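Notes on a Microwave Oven, and on the Table Beneath It

Posted 09/02/2018 in Household

It has been the practice of this blog to report on the furnishing of the second room at Cletstead as each stage is completed. Readers who have followed the earlier entries will recall that the flooring was settled first, that the walls were left white after a long correspondence with my landlord, and that the question of where to heat food was then put off for longer than it should have been. The present entry concerns that question.

The room does not have a kitchen. It was let to me as a workroom, and for the first year I carried my lunch down two flights of stairs to the shared kitchen on the ground floor, where there is one microwave oven for the whole building. Those who use it will know that between noon and one o'clock it is not available in any useful sense. I once waited there with a dish of lentils for the length of an entire radio programme. Mr Bořivoj Matoušek, who has the room across the landing, had by then given up hot lunches altogether and was living on bread and cheese, a course which I considered but did not adopt.

Permission to keep a small oven upstairs was requested in August and granted in writing. The conditions were few. The appliance was to stand on a firm and level surface. It was not to share an extension lead with anything that heats. The door was to be kept clean and was to close properly. I record these conditions here in full as several readers have asked what was agreed, and one reader in Netthorpe is now making a similar request to a landlord of her own.

The choice of surface

The first plan was a shelf. I had measured the wall and drawn the brackets when it was pointed out to me that a shelf at the proposed height would require a person to lift a bowl of hot soup down from the level of the chin. The plan was withdrawn.

The second plan was a trolley on castors, bought second-hand through a notice in Pešek, the hardware shop on the corner. It was a well-made trolley. It did, however, roll away when the oven door was pulled, and although the castors had brakes, the brakes had opinions. It now holds plants.

The third plan, and the one that has been carried out, was to give over the round table. This table has been mentioned before in connection with the arrival of the office chair. It is of a light wood, it stands well clear of the walls on all sides, and it does not move. I had been reluctant to use it, having meant it for reading and for visitors, but it must be admitted that visitors have been rare and that reading has for some time been done in the chair with the feet up. A round table is not the shape one would choose for a square appliance. There is a certain amount of wasted space at the rim. Against this, one may approach it from any direction, and there is no corner to catch the hip.

The oven itself

The oven is white and small, and it was passed on to me by my cousin, Anežka Oravec, on her move to Resarska, where the new flat came with one built in. I had offered to pay for it and was refused. A jar of pickled plums was eventually accepted.

The door is hinged at the left and opens with a pull. This decided its position on the table more than any other consideration. With the oven set square to the window, the open door stood directly in the way of the person using it, and the dish had to be brought round the edge of it at arm's length. It was turned by degrees over several days until the open door lay to one side and there was a straight path from the table's edge into the cavity. I would advise anyone placing an oven of this kind to practise with a cold, empty bowl before deciding that the matter is closed.

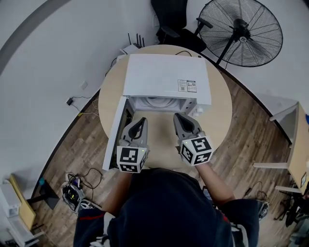 The oven in the middle of the round table, door open, with the cord taken over the far edge.

The cord received some thought. It comes out at the back and had at first been brought round to the near side, to reach the more convenient socket. It was then directly under the hand of whoever stood there, and it lay across the only part of the table on which a plate could be set down. It now crosses the far edge of the table and drops from there. The socket on that side is harder to reach, but it need be reached only on cleaning days, and I have found that I can manage it by kneeling.

There are printed labels on the top of the oven, close to the front. I have been asked by Mr Matoušek why I have not peeled them off. My reply was that a label is where one looks when something goes wrong, and that the adhesive beneath would certainly be worse than the label. He was not persuaded. The labels remain.

Other things on and near the table

The router keeps its place at the left, close to the rim, on top of its small white box. I am aware of the view that a router and a microwave oven should not be near neighbours. I have noticed the music hesitate once or twice while soup was being heated, and I have not found this a hardship. Moving the router would mean a longer cable across the floor, and I have a strong dislike of cables across floors. Should a reader know of a tidy solution, I would be glad to hear of it by letter or in the comments.

The large black fan stands behind the table, beside the office chair. It was bought during the hot weeks of last summer and has never found a proper home. In its present position it has turned out to be of some use, for a workroom in which fish has been reheated is not a pleasant place to spend an afternoon. The fan is switched on, the window is opened, and the matter is generally resolved before the two o'clock telephone calls begin. There has been a suggestion that fish should simply not be reheated. It is under review.

The chair has been pushed back to the same side so that the near part of the table is clear for standing. I had imagined that I would sit to eat at the table beside the oven. In practice the plate is carried to the desk, and I no longer pretend otherwise.

Cleaning and care

A regular order of work has been adopted, and I set it down for those who have asked.

The inside is wiped after each use with a damp cloth. Once a week a bowl of water with a slice of lemon is heated until it steams, left to stand for a few minutes with the door closed, and removed with care, after which the walls and ceiling of the oven are wiped again. The inner face of the door is done at the same time. It is dark and hides splashes very well, and one must look at it from the side to see what is there. The turntable is washed with the dishes.

The small buttons on the front collect grease from the fingers and should be cleaned with the oven unplugged. I learned this after setting it running for 83 seconds with nothing in it, by means of a sponge. No harm was done that I can discover, but I do not recommend it.

The table is dried at once if anything is spilled. Light wood marks easily, and there is already one pale ring near the middle which the oven now covers. I had not planned it so, but I was content when I saw how it fell.

Costs

In the interests of completeness, the trolley cost 839 and has not been resold. The lead-free wiring of the corner, by which I mean only that an extension lead was no longer needed, cost nothing. The sum of 3,000 which had been set aside for a new oven has been returned to the general household fund and will go towards curtains. The pickled plums have not been entered.

Matters outstanding

A place must be found for bowls, which are at present brought up from the ground floor and have begun to gather on the windowsill. Six is the number I should like to keep upstairs, with plates to match if they can be had. Mr Matoušek has asked whether he might use the oven on Tuesdays, and I have agreed, on the understanding that he brings his own cloth. The curtains will be the subject of the next entry, provided that the fabric arrives.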